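Search recipes, tips and more
Search

How to Cook a Pot of Dried Beans on the Stove

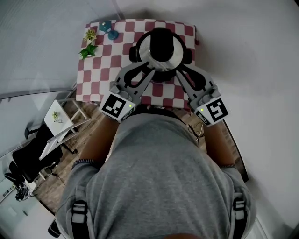

Before you start

I put off cooking dried beans for years. I had it in my head that they were fussy, that you had to plan your whole week around them, and so I bought cans and carried those heavy bags up the stairs. Then one rainy weekend in May I found a sack of white beans at the back of the cupboard and gave it a try, and I've made a pot most weeks ever since (my freezer can tell you all about it).

You need a big heavy pot with a lid, a colander, and an afternoon when you're going to be home anyway. The pot doesn't have to be fancy. Mine is a Ruvberg that came from a yard sale, and the lid has never fit quite right.

What goes in

700 grams dried white beans
1 onion, peeled and cut in half
4 cloves garlic
2 bay leaves
100 ml olive oil
Salt
Water, and plenty of it

Step 1. Sort and soak

Pour the beans onto a baking sheet and run your fingers through them. Every now and then you'll find a little stone, and it's much nicer to find it now than at dinner! Rinse them well, tip them into your largest bowl, and cover with cold water by a good four inches. Stir in a spoonful of salt and leave them overnight. They swell more than you'd think, so don't use the medium bowl. I have mopped that floor.

Step 2. Bring to a boil

Drain the beans and put them in the pot with fresh water, enough to cover by two inches. Add the onion, garlic, bay leaves and half of the oil. Bring it all up to a real rolling boil and let it go for ten minutes, skimming off the foam with a spoon.

Step 3. Turn it way down

Now lower the heat until you see just a lazy bubble here and there. Set the lid on slightly crooked so some steam gets out. Start tasting after 45 minutes, and taste several beans each time, as one may be creamy while its neighbor is still chalky. Old beans can take two hours or more. If the water drops below the top of the beans, add some from the kettle.

Step 4. Season and rest

When they're soft all the way through, turn off the heat, add salt until the broth tastes good enough to drink, and pour in the rest of the oil. Let the pot sit for half an hour. I know it's tempting to skip this part, but the beans drink up the seasoning while they wait.

Keep them in their broth, up to four days in the fridge or three months in the freezer.

Comments

plitus_kitchen
Mine were still hard after three hours. The bag had been in my pantry since we moved in, so maybe that's why?

onionskin
Probably! I'd try a fresh bag. Our water is very hard too and a pinch of baking soda in the soak helped a lot.

porchlight
Made these with smoked paprika at the end and ate them on toast all week.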